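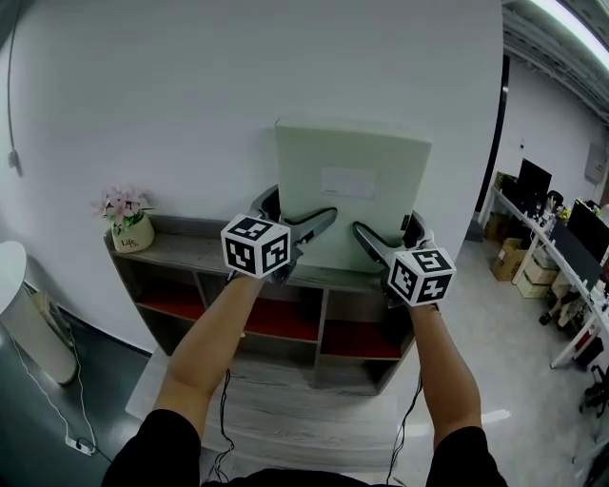

# Sturell Hymn Board

The Sturell is a wall-mounted hymn board for churches, chapels, and school oratories. It is made to order in the Virkar workshop in solid white oak, with sliding number plates that go in from the side. Most of our boards go to parishes that still print a hymnal number in the bulletin but want it on the wall too, for people who come in late or never pick up a bulletin.

It comes in two sizes. Both use the same plates, so a parish with one of each can keep a single set.

## Sizes

| | Sturell Chapel | Sturell Nave |
|---|---|---|
| Rows | 3 | 5 |
| Width | 16 in | 22 in |
| Height | 24 in | 38 in |
| Weight, without plates | 9 lb | 17 lb |
| Digit height | 3 in | 3 in |
| Title panel | Optional | Included |

The Nave is the one to order for an ordinary Sunday Mass with an entrance hymn, an offertory, a Communion hymn, and a closing hymn. The fifth row is usually given to the Mass setting or the psalm. The Chapel size suits weekday Masses, side chapels, convents, and any room where people sit within thirty feet or so of the board.

If you aren't sure, cut a piece of cardboard to the outside dimensions, tape it up where the board would go, and look at it from the last pew. Boards look smaller on a church wall than they do on a workbench.

## Wood and finish

The frame and back are white oak from one supplier, chosen for even color. The corners are mortise and tenon. The rails that hold the plates are cut into the back panel itself, with no glued strips to come loose over the years.

Three finishes are available:

- **Natural.** Clear hardwax oil. It will darken slightly in the first year or two.
- **Walnut stain.** A medium brown, meant to sit near older pews and paneling.
- **Black.** Grain still visible. White digits read very well against it.

Stain can be matched to a sample for an added charge. Send us a piece of the wood you want matched, at least the size of a playing card. We can't match from a photograph. An old drawer bottom or the back of a broken kneeler is ideal.

The title panel at the top is left plain unless you ask for lettering. We cut "Hymns," "Hymns and Psalm," or a short line of your own, up to 17 characters including spaces. A small cross can be cut in place of words. Parishes with Masses in two languages often choose the cross.

## Number plates

A full set is 226 plates, which covers nearly every combination a three-digit hymnal can ask for on five rows, with spares of the digits that wear out first. The set includes:

- digits 0 through 9, in quantity, with extra 1s and 2s
- letters A, B, and C, for Mass settings and alternate tunes
- word plates: Psalm, Gloria, Sanctus, Agnus Dei, Kyrie
- seasonal plates: Advent, Christmas, Lent, Easter
- blanks, to fill the ends of rows

The 6 and the 9 are separate plates. They are marked on the back, and the bottom edge of each has a thin line so they don't go in upside down.

Plates are printed on both sides of a stiff matte card with a wipeable coating. The face does not shine under spotlights, which was the main complaint about our older acrylic plates. If you have a board from us with acrylic plates, the card plates will fit the same rails.

Four-digit hymnals are supported on the Nave size only. Let us know which hymnal you use when you order and we'll adjust the mix.

### Typefaces

There are two. Denier is a plain serif with wide, open numerals, and it is what we send unless you say otherwise. Duda is heavier and slightly narrower, and some people find it easier to read in a dim nave. Helge Rustad drew both for us, working from numerals on painted boards in country churches. You can ask for a sample plate of each by mail before ordering.

## Plate case

The plates come in a flat oak case with a sliding lid and a divider for each digit. It fits in a normal sacristy drawer or on a shelf in the choir loft. Seasonal and word plates have their own section at the back.

The case can be ordered alone. Several customers have used it to bring order to an existing set of plates from another maker. Plates up to 3½ inches tall and 2 inches wide will fit.

## Hanging the board

Each board ships with a two-part wall cleat, screws for wood studs, and a paper template. The cleat takes the full weight of the board and lets you lift it off for cleaning or painting.

1. Hold the template to the wall and check it with a level.
2. Mark and drill the holes.
3. Screw the lower half of the cleat to the wall.
4. Hang the board and push it gently to center it.
5. Fit the two rubber bumpers at the bottom corners if the board rocks.

For stone, brick, or old plaster over lath, please have someone who knows the building do the drilling. The screws in the package are not right for those walls. If the church is a listed or historic building, ask the diocese before you put holes in anything.

Most parishes hang the board on the front wall to one side of the sanctuary, with its center five to six feet from the floor. Keep it clear of the tabernacle and the ambo. A second board near the choir is common in long churches and can be ordered as a pair at a lower price.

A floor stand is offered for the Chapel size. It has a wide base and can be moved by one person. We don't make one for the Nave, which is too top-heavy on a stand to be safe around children.

## Care

Dust the frame with a dry cloth. A damp cloth is fine on the plates. Don't use furniture polish near the rails; it gets into the grooves and picks up grit, and the plates start to drag. If they are dragging already, rub a plain white candle stub along the groove and wipe off what's left.

Incense smoke leaves a yellow film on the lighter plates after some years. Mild dish soap takes off most of it. Replacement digits are sold in packs of ten, any mix.

## Ordering

Boards are made in batches. Lead time is usually six to eight weeks. For a board wanted by the first Sunday of Advent, orders need to reach us before the end of September, and anything that comes in during November will ship after Christmas. The same crowding happens before Easter, though not as badly.

With your order, please tell us:

- size and finish
- typeface, Denier or Duda
- the hymnal in use
- lettering for the title panel, typed exactly as you want it cut
- a delivery address where someone is in during the day

We send a drawing of the title panel for approval, and cutting starts once it comes back signed. Please check the spelling of saints' names and any Latin. We cut what is on the drawing.

Memorial plaques in brass can be fixed to the lower edge of the frame. They hold two lines of text. Many boards are given in memory of an organist or a longtime choir member, and we can ship the plaque separately if the wording isn't settled yet.

Orders and questions about finishes go to Cyprian Szulc at the workshop, mornings until noon. Parishes that pay by check after delivery can do so with a signed purchase order from the parish office.

## Returns and repairs

Boards without custom lettering or matched stain can be returned within 30 days if they haven't been hung. Plates and cases can be returned unused. Shipping damage should be reported within a week, with the carton kept.

The frame is covered against splitting and joint failure for ten years. We also repair and refinish older Virkar boards, including the painted pine ones with brass hooks. Write first with the width and height and the number of rows, and we'll tell you whether we still have parts.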